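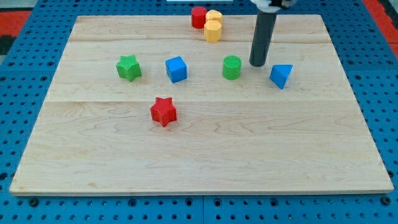
Section 4: Oiling and Care of the Serrano Board

Read this section before you use the board for food. Boards leave the Joddale shop sanded but without oil.

You will need:
Food-grade mineral oil (one 500 ml bottle is enough for several coats)
Two clean cotton cloths
Mild dish soap
Fine sandpaper

First oiling

1. Wipe the board with a damp cloth and a drop of dish soap. Rinse with a second damp cloth. Do not hold the board under a running faucet.
2. Stand the board on its long edge and let it dry overnight. The raised grain will feel slightly rough.
3. Sand lightly along the grain until smooth. Wipe off the dust.
4. Pour a small pool of oil in the center and spread it with the cloth, working out to the edges.
5. Turn the board over and oil the other face, then the ends. The ends take more oil than the faces. Keep adding until they stop drinking it in.
6. Wait 20 minutes. Wipe off whatever is left on the surface.
7. Repeat steps 4 to 6 the next day.

Note: Do not use olive oil, corn oil, or other cooking oils. They turn sticky and start to smell.

Caution: Never put the board in a dishwasher, oven, or microwave. Damage from any of these is not covered by the warranty (see page 17).

Regular care

Oil again once a month, or sooner if the surface looks dull. Always treat both faces, even if you only cut on one. A board oiled on one side can cup.

After each use, scrape off scraps, wash by hand, and dry at once with a towel. Store upright with air on both sides. Keep away from stoves and heating vents.

To remove an onion or garlic smell, rub with coarse salt and half a lemon, leave for a few minutes, then rinse and dry.

If a seam opens

Stop using the board for food. Do not fill the gap with wood glue or putty. Contact Plindale Parts and quote form 104.

Revised March 13, 2018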